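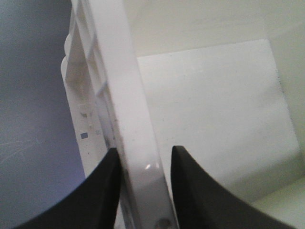

One reader in Postero wrote to the magazine that the white plastic in her home had outlasted two sofas and a refrigerator, and that she had never once thought about how it was made. Her letter arrived in January, and it prompted this look at a class of household goods that is seldom reviewed: the molded plastic part, sold as a shelf bracket, a drawer runner, a rack upright or a replacement clip.

Most such parts follow the same principle. A flat face carries the load or meets the eye, and a network of thin ribs keeps that face from bending. Diagonal struts divide the open space into triangles, which hold their shape under pressure far better than squares do. A solid block of the same size would be heavier, would cost more and would cool unevenly in the mold, often leaving shallow dents known as sink marks.

The Bellamy housewares collection, housed in a former school in Lillico, holds 146 pieces of this kind. The earliest are thick and rather crude, with ribs nearly as wide as the walls they support. Later examples are thinner and lighter, and several let daylight through at the side panels -- a quality the catalog records under "translucency," along with color, weight and any wear at the tabs.

Tabs are the usual point of failure. A rounded tab spreads stress more evenly than one with a sharp corner, but it still flexes each time the part is fitted or removed. The collection's repair notes advise owners to press a part home with the palm, near the joint, and to avoid levering it out with a screwdriver. Where a screw is needed, it should be turned by hand for the last part of its travel. An overtightened screw can split the plastic around the hole, and glue rarely holds there for long.

Cleaning is a simpler matter. Warm water and a small amount of dish soap will remove most kitchen grease. A soft brush reaches into the cells between the ribs, where dust settles and darkens. Scouring powder should be kept away from glossy faces, which scratch easily and cannot be polished back at home. Yellowing from sunlight is permanent.

Replacement remains difficult. Clarnusura, a parts exchange that began with a single shelf of spares, now lists some 500 items, of which 13 are bracket designs no longer sold in stores. Requests must include the length of the part and the distance between its tabs, measured in millimeters.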